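Subject: Re: [Pistmont-growers] Deer and voles in the shared beds
From: Bezawit Gebreyes
To: Pistmont-growers list

Hello all,

I read the message from Grerari plot with interest and I want to answer before Sunday, when many of you will be planting. I put the quoted part lower so that you can see what I am replying to.
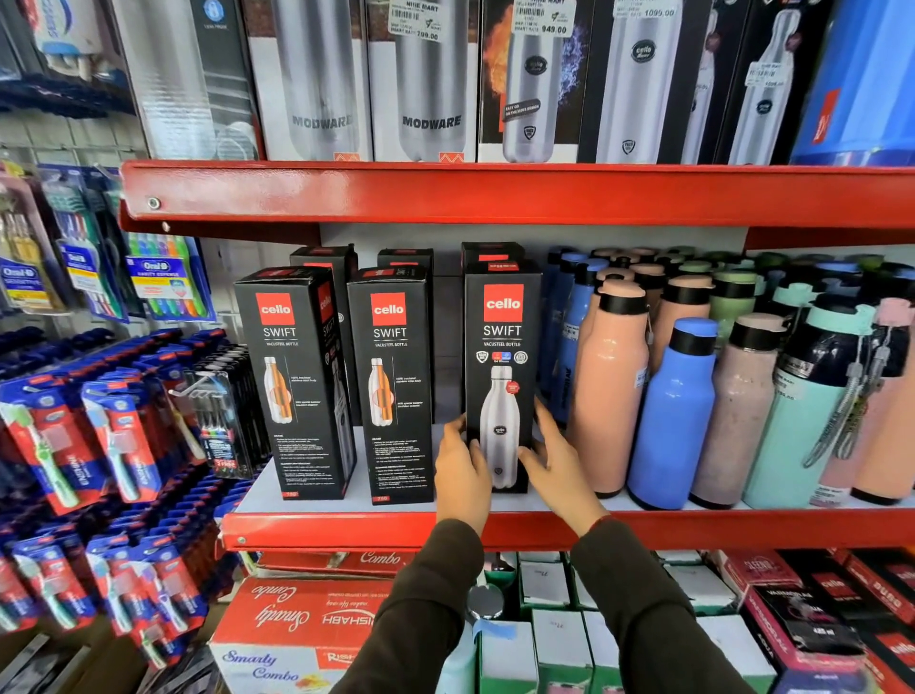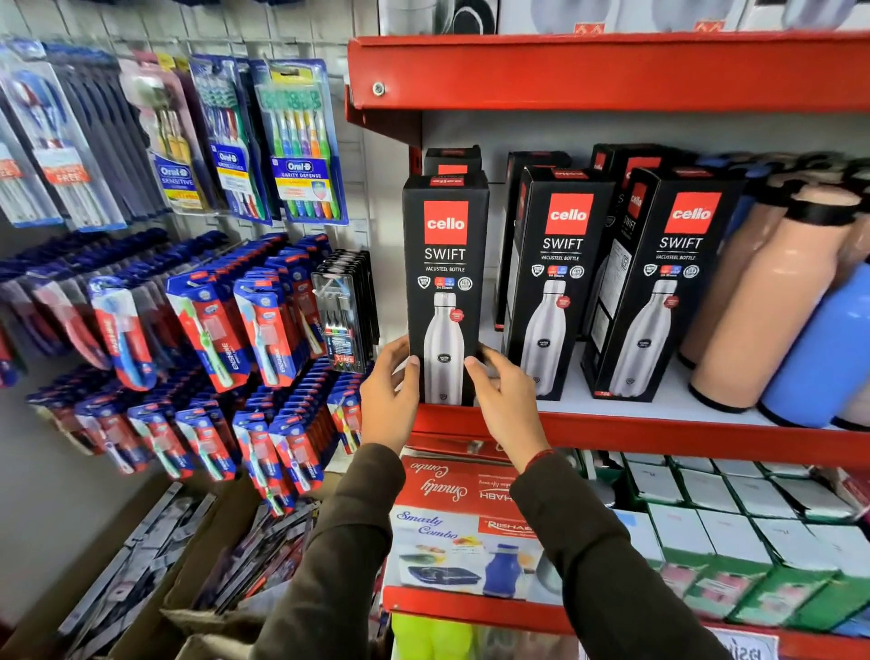
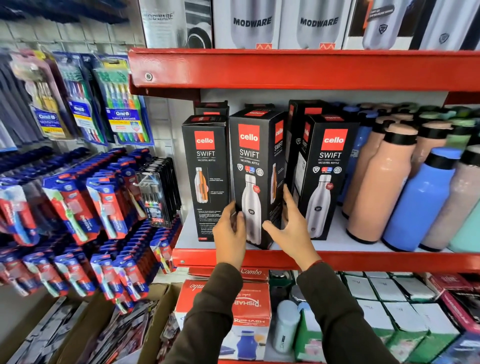

First, the voles. I had them for two winters along the north side, where the bed touches the old stone edge. They ate the crowns of my hostas and almost all the crocus bulbs, but they left the daffodils completely. The alliums they also did not touch, even the small ones which I planted in the same hole as the crocus. So I would say to anybody who has tunnels in the bed: put daffodils and alliums, and keep the tulips in pots or in a wire basket. The wire must have small openings. Chicken wire is too wide, a young vole goes through it without any problem. I use hardware cloth and I fold it by hand, with thick gloves.

> On the lower beds we lost 28 plants between the end of winter and
> May. Some were pulled out, some only bitten on the top. We do not
> know if it is deer or something smaller. We tried soap on strings
> and it did nothing. Does anyone have experience with the granules
> from Prarnance? And is it worth to make the fence higher?
> Lim, lower beds

Lim, for your question if it is deer or something smaller, please look at the cut. A deer has no upper front teeth, so it tears the stem and the end looks ragged. A rabbit makes a clean cut at an angle, like with pruners. If the plant is bitten above the height of your knee, it is probably deer. If the whole plant falls over and there is no root left, look for a hole, because then it is a vole.

About the granules. I used the Prarnance ones for one season. They have a strong smell for the first days, and in that time my phlox was not eaten. After heavy rain I had to put them again, and in a wet spring this becomes a lot of work and also money. I stopped in summer. I do not say they are bad, only that for beds as long as yours I would not depend on them. A spray with egg was similar for me, and it blocked my sprayer two times until I learned to pass it through a cloth.

The fence is a different matter. Ours on the upper side is 8 feet and no deer came in since it was finished. Before that we had a lower one and they jumped it easily, I saw the prints in the soft soil on both sides. If you cannot build so high, two lower fences with 3 feet between them can also help — the deer does not like to jump when it cannot see where it will land. I have not tried this myself, my neighbor at Grerari has it and she is satisfied.

For planting, these stayed uneaten in my bed: catmint, lavender, Russian sage, hellebore, foxglove, lamb's ear, yarrow. Please be careful with foxglove and hellebore if children come to your plot, they are poisonous, and daffodil bulbs also. The coneflowers were eaten when they were young and left alone later, so I now cover them with a net until they are strong. Daylilies I have given up.

I have too much catmint this year and I can divide it. There are 8 pieces ready in pots, near my shed. Whoever wants one can write to me outside of the list, and please bring back the pot afterwards.

One question from my side. Has anybody grown epimedium in dry shade under a maple? I read that deer leave it, but I would like to hear from a person who has really had deer in that place. Also I would like to know how long it takes to close the ground, as the weeds there are terrible.

Best regards,
Bezawit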